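Posts > Zodwa Engelbrecht > Thread

Six weeks into teaching the machines to clear up after us at Potgieter. My job title has not changed. My wrists have opinions.

The work is tidying, done with grippers, over and over, so that a robot may one day do it worse and then better. I used to do stock control. I was promised less repetition.
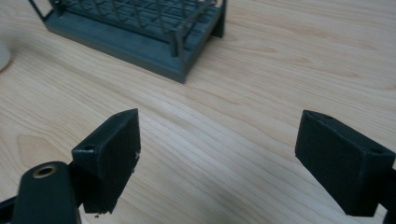 Jaws open, rack waiting. My view until Friday.

Things that have changed on our team: three of us now say "grasp" in normal conversation. I reached for a biscuit last week and caught myself lining up the approach.

Also, the tea round is now slower. Everyone has views on how a cup should be picked up.

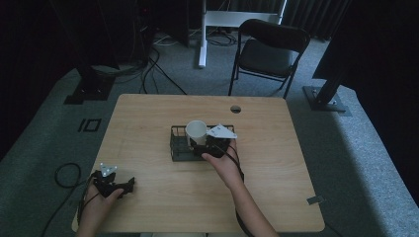
Will anyone lose their job when the robot can do this?
Management says the 26 of us stay and the dull shifts go, though I've asked for that in writing.

Still waiting on the writing.

In fairness, the late shift used to spend more than 30 minutes a night putting things back in racks and would happily never do it again. I'd just like them to be home early on full pay, and that bit isn't in the October plan.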